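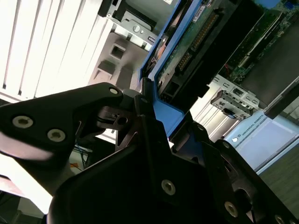
Sestness Hardware Salvage Club – Desktops and Towers board

Thread: Blue drive carriers, keep or bin?

mossyfan
The tower I opened on Thursday has its hard drive sitting in a bright blue plastic carrier, green board showing. There's a gray bracket with a rivet nearby that I have no quarrel with yet. The shelf list says carriers go in the plastics bin. I say they stay with the case. Who's right?

tin_lid
The shelf list. I wrote the shelf list.

parityparrot
Keep it with the case. A tower without its carrier is a tower with a drive held in by tape, and we have enough of those from the Tronska batch.

tin_lid
One of those taped drives has been running since December. I'm not saying I'm proud.

mossyfan
So we tape things now. Good to know the standards.

grommet672
Depends on the carrier. If the rails flex and spring back, keep it. If one has gone white at the bend, it will snap the next time you squeeze it, usually at 11 at night with the screws already back in. Also, get the cables off before you pull. I didn't once and took the socket with me.

parityparrot
Took it where?

grommet672
Across the room, mostly.

tin_lid
For the record, there are 18 loose carriers in the Brekke cupboard and not one fits anything we own. I tried them all. That was my weekend.

mossyfan
They don't fit because somebody separated them from their cases. Following a shelf list, I believe.

tin_lid
I walked into that.

elbow_grease
Can I disagree with everybody? Pull the drive, bag it, label it, click the empty carrier back into the bay. Drives go to wiping anyway. The plastic never leaves home and the bin stays for real junk – fan shrouds, mostly.

parityparrot
Fine by me. Does Elleck still take the drives after wiping?

elbow_grease
Only with a label they can read. They sent back my last box.

tin_lid
List updated. Carriers stay in the case. I still think tape is underrated.

mossyfan
Noted. Anyone want 18 carriers?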